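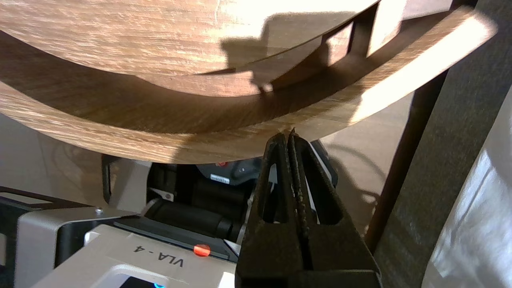

The Werstead Manipulation Project is a student robotics project run at Lowther College, Werstead. It is open to second- and third-year students of engineering and computing, and is concerned with the handling of household objects and furniture by robot arms. Students may take it as an assessed module or join through the college robotics club, in which case no credit is given.

History

The project grew out of a club evening held on Fridays, at which members built line-following vehicles for the Sorari Cup, a regional student competition. Interest in the vehicles fell after the competition dropped its maze event, and the club turned to arm control. The work was adopted as a module the following year. Early exercises used foam blocks on a marked board. These were dropped in favour of ordinary furnishings, as the blocks gave students little practice with curved surfaces or uneven light.

Format

Teaching begins in October and is divided into eight units. The first two cover safety, joint limits and the calibration of the gripper. Later units deal with approach paths, contact with thin edges, and recovery after a failed grasp. Students work in pairs – one at the controls, one keeping the log – and change places at the half-way point of each session.

The set tasks are arranged by difficulty. Flat panels come first, followed by upright boards and then by curved rims, where the angle of approach has to be corrected along the length of the part. Blinds are left open for some sessions so that recordings include direct sunlight and hard shadows. 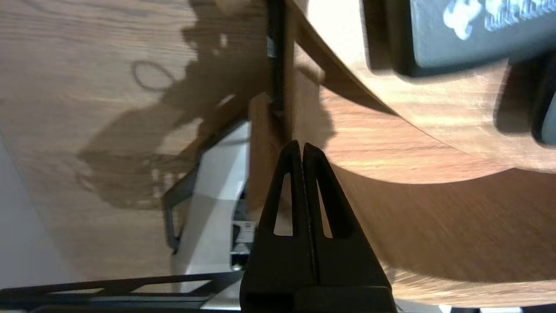 Closed gripper fingers at the lower end of an upright board, with a curved wooden panel to the right.

Software

Control and logging are handled by Stodine, a set of scripts written by students and kept up by the club. It stores joint positions with the matching camera recording and marks any run in which a limit was reached. A run is kept only if both students sign it off. The archive held 324 accepted runs at the end of the last teaching year, against a target of 500.

Assessment

Marks are given for the log, a written report and a practical test. The test consists of one known task and one unseen task, each attempted twice, with the better attempt counted. Damage to a work surface carries a penalty of 2 marks. Club members may sit the practical test but are not ranked.

See also

Sorari Cup
Lowther College
Robot end effector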